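Getting a robot on the prep bench, what happens to our hours?
Posted in Work and Kitchens

Tash_preps

Hi all, I'm on morning prep at Melomholm (we do salad boxes, 291 on a busy day) and the bosses have signed up with Lornen for an arm that does the chopping. It's still all on the computer at this stage, they're practising in a simulated kitchen and it's meant to land in December. There are 5 of us on the bench and I've been cutting tomatoes there for years! Has anyone been through this? Did you keep your shifts?

Darius Lungu

We went through it at Ofori, so I'll tell you how it went for me. I kept my hours but the job's a different colour now. I used to have a knife in my hand from 6 am, and now I load trays, check the cuts and do all the fiddly stuff like herbs and anything bruised.

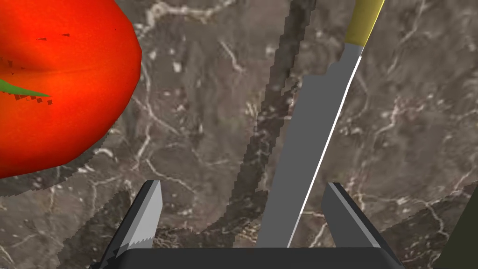
My wrists are heaps better, I'll give it that. What I miss is the chat, because when you're checking trays you're spread out down the line instead of elbow to elbow. Ask to sit in while they're still working in the simulator. I did, and told them we turn the tomato cut side down, and they hadn't thought of it. Also get the new duties in writing, and ask whether your pay grade moves with them (mine did, but only after I nagged).

greenbench

Depends on the boss. Ours at Josach cut the casuals first.

Tash_preps

Thanks Darius, I'll ask about sitting in. Greenbench, that's what I'm scared of, two of ours are casual.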